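How to Watch a Robot Arm Demo Without Being Fooled

Filed under: Open days and visits

I have been to a fair number of robotics open days and come home from most of them knowing less than I thought I did. The arm picks up a thing, people clap, someone hands you a sticker. Two days later a friend asks what the robot can do and you find you have no idea. You know what it did once, on a table somebody else arranged.

What follows is the routine I use now. I last ran through it at the Panex open day in the MacRitchie building in Hindale, where the demo was a small arm doing a kitchen job: put the vegetable in the pan. It works for any tabletop demo. You need a pencil, something to write on and a willingness to stand in one spot longer than is polite.

Step 1. Read the sign, then ignore it

Signs at these events are written by whoever had time that morning. The one in room 122 said "Robot chef." Write the claim down word for word, because you will want it later, and then write underneath it what you would need to see before you agreed. My note for "chef" was pretty long. I'd have settled for "moves a toy from the table to the pan when asked, most of the time."

If there is a printed handout, take it home and read it there. Reading it at the table means you are not watching the table.

Step 2. Look at the table before the arm does anything

Get there between runs if you can. People crowd in when the motors start and drift off when they stop, so you can usually get to the front during a reset. Make a quick sketch of what is where. Stick figures are fine. Mark which way the long objects point, since a gripper with two fingers has to come at a long object from the side, and an object that has been laid at a handy angle is doing part of the work for it.

Ask yourself what has been made easy. Toy vegetables don't bruise or roll far, and bright ones stand out well on a dark tabletop. A saucepan is a big target. Against that, give credit for what has been left hard: a polished steel pan throws reflections all over the place, and reflections are a known nuisance for cameras. I put a plus sign next to the pan in my notes. It was one of very few.
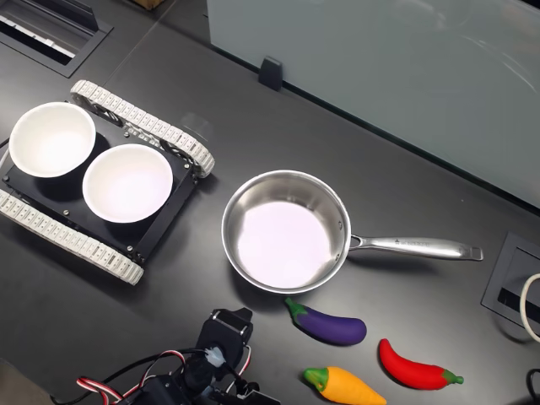

A reader of an earlier version of this page objected that I make it sound like cheating. Every experiment is set up by somebody, the comment went on, and a toy eggplant is a perfectly good stand-in while you're working on the grasp, so why write as if you'd caught them at something?

Fair point, and I don't think a tidy table is a trick. My complaint is with the sign. If the card says "grasping test with toy food," I have no quarrel with toy food. If it says "chef," I start asking about onions. The setup and the claim need to be the same size, and checking that is most of what this page is for.

Step 3. Find out who is driving

This is the question that matters most and the one visitors skip. There are at least four ways an arm can come to pick up a pepper:

A person is steering it live, with a controller or a second arm you may not be able to see from where you stand.

It is playing back a motion someone recorded earlier, and will make the same motion whether the pepper is there or not.

It finds the object with a camera and then follows rules a person wrote.

It runs a trained model that takes in the camera view and puts out the movements.

All four look alike for the first run. People get impressed by the first kind thinking it is the fourth. The hosts will nearly always tell you if you ask in plain words, so use plain words: "Is anyone moving it right now?" Do not ask "Is it autonomous?" You will get a yes, and the yes will mean anything from "it's plugged in" on up.

At Hindale I was told it was the last kind, a trained model, built on 425 recorded runs that people had steered by hand. I have no way to check that number. I wrote it down with the word "told" next to it, and I suggest you do the same with every figure you hear across a table.

Step 4. Ask for something to be moved

Small changes first. Ask if the pepper can be turned a quarter turn, or put on the other side of the carrot. You are trying to find out whether the arm is responding to the table or to its memory of the table. If it reaches for the old spot, you have your answer, and you should be nice about it.

Keep your own hands off. Arms this size look like toys and will still give you a nasty pinch, and the wiring on a lot of them is out in the open where a sleeve can catch it. Let the host do the moving. If the host says no, ask why. "We've only trained it for this layout" is a good, useful answer and I wish it were printed on more signs.

Then try one thing that's odd. A different vegetable, by name. The pan shifted a hand's width. I asked for the eggplant and was told they would rather stay with the pepper that afternoon. Draw your own conclusions. I drew mine.

Step 5. Watch the grip, ignore the arm

The swing of the arm is the showy part and tells you very little. Motors have been able to swing things for ages. Put your eyes on the fingers and leave them there.

What to look for: where along the object it takes hold, whether it closes once or fidgets, and whether the object turns in the fingers on the way up. A curved thing like a chili pepper is a decent test, because there's no flat side to pinch and the weight hangs off to one end or the other. Then look at where the fingers are over the pan. A release right above the rim leaves little room for error. Dropping from high up is easier to program and louder.

Write down how it was held, including which end was up. If you see the same hold every time down to the angle, go back to Step 3 and ask again.

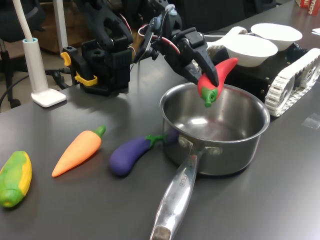
HINDALE, April

The Panex event ran from 10 in the morning until they got tired of us. It was held across one floor of MacRitchie, with the arm demo in the corner room and the talks down the hall. I skipped the talks. If you go to one of these with limited time, I'd skip them too, as slides are available afterward and an arm that's having a bad afternoon is not.

The kitchen table was Platau's. They sell, or plan to sell, a starter kit built around an arm of this general sort, and the price I was quoted was about 600 dollars without the computer. "Without the computer" was said rather quickly. Anyone thinking of buying on the strength of a demo should ask what else is missing from the price: the camera, the mount, the clamps to hold the base to the table, the weekend you'll spend on cables.

The other item on the table was a tracked base with a couple of white bowls on its deck. I asked what it was for. The long-term idea, I was told, is that it brings the bowls and takes them away again. I asked if I could see that and was told it wasn't part of the session. Put that sort of thing in a separate column. I head mine "on the table, not in the demo," and at some open days it's the longest column on the page.

Step 6. Keep a tally, and keep the failures

Ask for 10 tries in a row, or stand there until you've seen that many. One success tells you it is possible. For anything beyond that you have to sit through the boring part.

Make three marks: went in, didn't go in, and helped. "Helped" is the one people leave out. It covers any time a person nudged the vegetable, restarted the run, reached in to straighten something or said "hang on, let me just." A helped run isn't a failure, but it certainly doesn't belong with the successes. Hosts will tend to skip over it in conversation without meaning to, the way you don't count a tennis serve you've decided was practice.

Be strict about what counts as in. Fully inside the pan, resting on the bottom, arm clear. Decide this before the first try, or you'll find yourself getting generous around the fourth.

I'm not printing my tally. The session was broken up by a long reset and I missed a stretch in the middle, so the numbers would look more solid than they are. I'd be annoyed at Platau if they did that, so I had better not do it either. 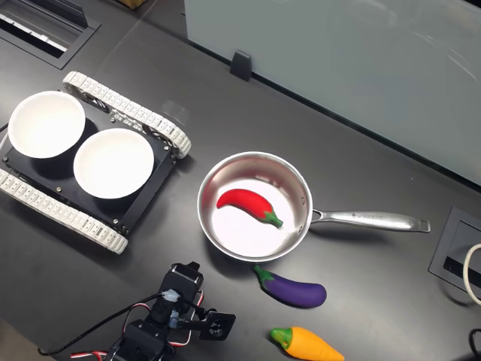
Chili pepper in the saucepan, eggplant and carrot on the tabletop.

Step 7. Check the end state on its own

After a run, look at the table as if you had just walked in. Is the target object in the pan? Is everything else where your sketch has it? An arm that delivers the pepper and knocks the carrot six inches sideways has done a different job from one that leaves the carrot alone, and most tallies would score them the same. This is where the sketch from Step 2 earns its keep. Mine was bad and I still used it over and over.

Look at the way the object came to rest too. It makes no difference for a toy in a pan. It would matter a lot for an egg, or a cup with something in it.

Step 8. Ask the dull questions last

Hosts relax when the crowd thins. These have worked for me:

How long did setup take today?

What's the most common way it fails?

Would it work with the lights off, or by a window?

What did you change this week?

If I brought my own pan, what would happen?

The second is the best of the bunch. Someone who knows their system can answer it at once and in detail, and will often perk up. I got a good long answer at Hindale, mostly about shiny surfaces, and came away thinking better of the project than I had during the demo. If the answer is "it doesn't really fail," thank them and go find the coffee.

Step 9. Write it up the same day

One paragraph. What the sign claimed, what you saw, what you were told, in that order and kept apart. For the record, mine for the Platau table ended: "Moves one toy pepper into one pan. Told it is a trained model. Chef: no. Would go back next year and ask for the eggplant."

Corrections to this page are welcome, especially from anyone who runs one of these tables and thinks I'm being unfair about the signs.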